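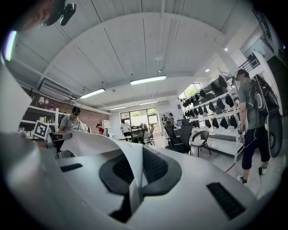 Yamila Ojeda
Rig and Gripper Upkeep, Lamcombe workshop

Most of the mail I get about the chair cell is about the arm. People want to know when the arm is coming back, how fast the arm will go, whether the arm can be made to wave. I look after the other half of the cell, the hand-held grippers and the backpacks that go with them, and the mail I get about those is mostly the word "broken" with a station number after it.

So this month I asked for the column, and Grulell was short of copy.

The hand-held tool we use is the Annamalai, second version. It has the same fingers as the arm and a camera in the same spot, and a person walks it through the job: pick up the part, turn it, offer it up to the base, put it down, go again. If the fingers on the hand tool have drifted from the fingers on the arm, all of that walking was exercise. My job is to stop that from happening, and I start before anyone has had coffee, when they are still polite.

Markers first. Every tool gets wiped with a dry cloth, and each black-and-white square gets looked at under the bench lamp. A lifted corner is enough to pull a tool. Please do not press it back down with your thumb. I can see your thumb. A marker that has been thumbed down sits at a slightly new angle, the software believes it completely, and then Snežana Ionescu spends her afternoon wondering why every backrest in the recording floats above the seat.

Next, the fingers. Close them all the way on the steel gauge, read the opening, write it on the sheet. The limit is 2 millimeters of play at the tip. Over that, the pivot gets a new bushing and the tool goes through zeroing again, a matter of 10 minutes if the jig is where I left it. The jig is never where I left it. It makes a very good doorstop, I understand.

Finger pads are changed after 200 hours whether they look tired or not. The smooth chair shells are kind to them. The molded edges of the slots are not, and the left pad goes first on every tool we own. I have a theory about this involving right-handed people and nobody to test it on who will hold still.

Then cables. If you have ever worn the pack for a full shift you know it has one cable too many, and you have probably decided which one. Please stop deciding. The long one gets checked end to end by running it through a bare hand, and the plug gets a look for bent pins. We changed over to Trondent connectors in November after the old ones kept letting go whenever somebody squatted. The new ones hold beautifully. They hold so well that if you stand on the cable and walk off, the pack stays with the cable and you find out about it in your shoulders. Clip the slack to the waist loop. The loop was put there for that purpose and has so far been used for keys, a tape measure and a banana.

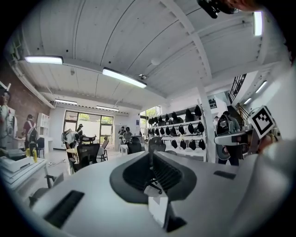 The floor from gripper height, with the backrest rack at the back.

The room needs setting up as well. The standing markers go back to their taped crosses, and if you have to shift one to get a chair past, shift it back and tell me. Chair parts go back on the rack the same way round. I know it looks fussy. A mixed row costs us a sorting job at the end of the week, and the person doing the sorting has a newsletter column now.

A few repairs to report. Tool 4 is back after a stripped screw in the trigger housing, which I drilled out while saying several things I won't repeat in a family publication. The trigger feels stiffer than it used to. It is the correct stiffness; the old one had been worn down by enthusiasm. One head strap has new elastic. Two packs had the padding restitched, and one of them now smells of seam glue, so whoever gets to the hooks last will be wearing that one.

Still open is the camera mount that creeps. Snežana and I have swapped the screw, the washer and the bracket, and it still turns a hair by late afternoon. We've drawn a line of paint across the joint so you can tell at a glance. If the two halves of the line no longer meet, stop recording and bring it to the bench. Do not twist it until the line looks nice. That has been tried, and we have a whole morning of footage that leans.

Spare pads are in the second drawer. The sheet is on the bench with a pen tied to it. If the pen is gone, the string will still be there, and I'd like the string left alone too.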